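Prandwood voters like their court a little more, and their council a little less

14/05/2018

I spent most of my weekend with a cup of coffee going cold next to me and a stack of printouts from the Prandwood Public Opinion Desk, so you don't have to. The spring survey is out, and if you live anywhere in the county you were probably called during dinner for it. (I was. I said I was a reporter and they very politely hung up on me.)

The headline number is pretty simple. The Desk reached 738 registered voters in Prandwood, Brisell and Moffat and asked them how they feel about the state supreme court, the county council, and the proposal to stop electing our local judges and start appointing them. It's that last one everybody has been fighting over since February, and it's on the ballot this fall.

Views of the court itself barely moved. It's up two points since the last round, and the people who run the survey will tell you two points is nothing to get excited about. What did move is who feels good about it. Voters who call themselves conservative are 14 points warmer toward the court than they were the last time they were asked, and voters who call themselves liberal have gone almost as far in the other direction. Put those together and you get a flat line that hides a whole lot of people changing their minds!

I called Leonardo Fiore, who has been running these surveys long enough to remember when they were done door to door, and asked him what happened. He was careful with me, as he always is.

"There was a ruling, and people read about the ruling," he told me. "I can't prove to you that one caused the other. I can tell you we called before it and we called after it, and the answers were different."

The ruling he means is the Lirkska decision, and if you missed it, here's the short version. Lirkska is a trucking company out past the Moffat interchange. It sued over the county's rule that any business with a county contract has to let workers take paid time off to vote. The court sided with the company and said the county had gone past what state law allows. It was a narrow ruling, and the opinion runs 22 pages, a good part of them on the definition of the word "contractor." But the yard signs went up on both sides within days, and I don't think many of the people hammering them in had gotten to the part about contractors.

I went to the public meeting on the judges proposal in Brisell on Thursday, mostly to hear whether the survey had changed anybody's tune. The parking lot was full and I ended up on the grass by the ball field with everyone else who thought seven o'clock meant seven o'clock. Inside it was warm and loud and, I have to say, a lot friendlier than the comment section on this website.

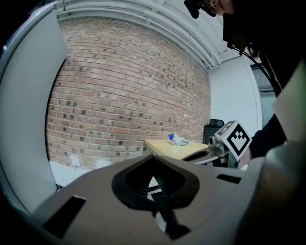 Ruaridh MacAulay spoke first for the appointment side. He practiced law in Moffat for years and he's retired now, and he has the kind of voice that doesn't need the microphone. His argument is that judges shouldn't have to ask for campaign money from the same lawyers who'll be standing in front of them the next week. He'd rather see a nominating panel send names to the council, with a yes-or-no vote by the public after a judge has served four years.

"I wrote those checks," he said. "I wrote them to judges I liked and I wrote them to judges I didn't like, and I never felt good about either one."

That got a laugh, and then it got a pretty sharp question from a woman near the back, who wanted to know who picks the people on the panel. The answer is that the council picks most of them and the county bar picks the rest. She said that sounded like the same lawyers, minus the checks. MacAulay said it was a fair point and that he'd like to see more seats for people who aren't attorneys, but the proposal as written is the one that'll be on the ballot.

And this is where the survey gets interesting for me, because the council's numbers are not good. Fewer than four in ten voters say they approve of how the council is doing its job, down from just under half. So you've got a proposal that takes power away from voters and hands a good chunk of it to a body voters don't much care for right now. When the Desk asked the question straight, with no explanation, a majority said keep electing judges. When the callers explained the part about the yes-or-no vote after four years, the two sides came out almost even.

I asked Fiore which version I should believe. He said both of them, and that the ballot language will decide a lot of it. That language isn't final yet. The county clerk's office has a draft, and there's a public comment period, and as of Friday the office had received 669 written comments. I'm told that's more than it got for the stadium bond, and I remember the stadium bond!

A few other things in the printouts caught my eye, so let me just empty out my notebook.

Age matters less than I would've guessed. Voters under 35 and voters over 65 gave nearly the same answers on electing judges. It's the people in between who were more open to changing the system, and the Desk doesn't offer a reason. My own pet theory is jury duty, but that's only because I've been called three times.

Moffat and Brisell have traded places. Moffat used to be the part of the county that trusted the court most, and now it's Brisell. A lot of Lirkska's drivers live on the Moffat side, and you can read into that what you like.

Plenty of people couldn't name a single judge on their own ballot. I'm not going to be snooty about it — I had to look up one of mine. But it did come up at the meeting from both directions. If people don't know who they're voting for, one side says, why pretend they're choosing? The other side says the answer to that is to tell people more about who's running, and the county could start by mailing out a voter guide that has the judges in it. The last one had a page and a half on the library levy and one line for each judicial race.

There was also a question about whether judges' personal politics affect their decisions. Most people said yes. Most people also said the judge they'd voted for most recently was fair. I read that one twice and then went and reheated my coffee.

The council itself has been quiet. Three members told me they're leaving it up to the voters, and one said she'd put out a statement after the ballot language is settled. The others haven't called me back, and my number hasn't changed, folks.

As for what's next: written comments on the draft language are open through the end of the month, and you can drop them off at the clerk's counter or mail them in. You don't have to be a lawyer and you don't have to write a lot. The clerk's office says the shortest one so far is the single word "No," with a signature. There'll be another public meeting, this time in Prandwood, in the high school cafeteria, and both sides have said they'll send a speaker. I'll be there early, having learned something about parking.

The Desk plans to call voters again in late summer, once the wording is set. Fiore says he'll ask the judges question using the exact ballot language and nothing else, and then we'll have a number we can argue about properly. If your phone rings at dinnertime and you're willing, pick up. He also asked me to say that the callers will never ask for your bank information, and if somebody does, it isn't them.

Got thoughts on the judges proposal, or a correction for me? Send them along. I read everything, including the ones in all caps.

Contact the newsroom | Letters to the editor | © 2018 All rights reserved | Back to top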